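Frequently Asked Questions: Donating to the Natmont Toy and Book Swap

When is the next swap?
We hold two a year, and the next one is in October. Doors open at 10 and we carry on until the tables are bare or our feet give out, whichever comes first!

What can I bring?
Books, puzzles, dolls, board games and dress-up clothes are all very welcome. A little wear is fine — most of us grew up with a bear missing an eye and loved him all the more for it. Please keep it to 20 items per family so the sorting stays manageable.

How should I pack everything?
An open cardboard box with handles is our favorite, and we'll happily give it back to you afterward.
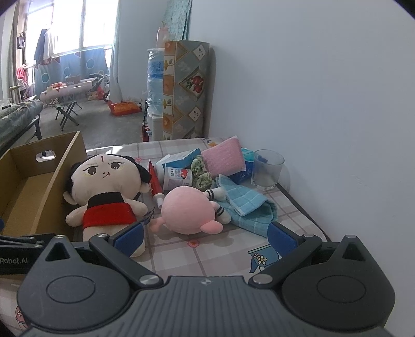

An open box on the checked tablecloth.

Do puzzles need every piece?
Yes, please, or a note on the lid telling us what's missing. Puzzles over 60 pieces should be in a tied bag inside their box.

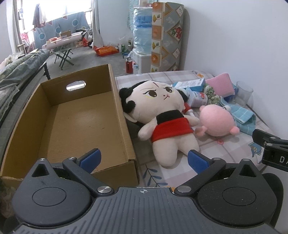 Can I drop things off early?
You certainly can. Theerawat Chareonsuk takes early donations at the Flesten Street door for the 5 days before each swap, and he's glad of the company, so do stop and say hello.

What happens to the leftovers?
They go on to the Gasterari family center, where they find good homes.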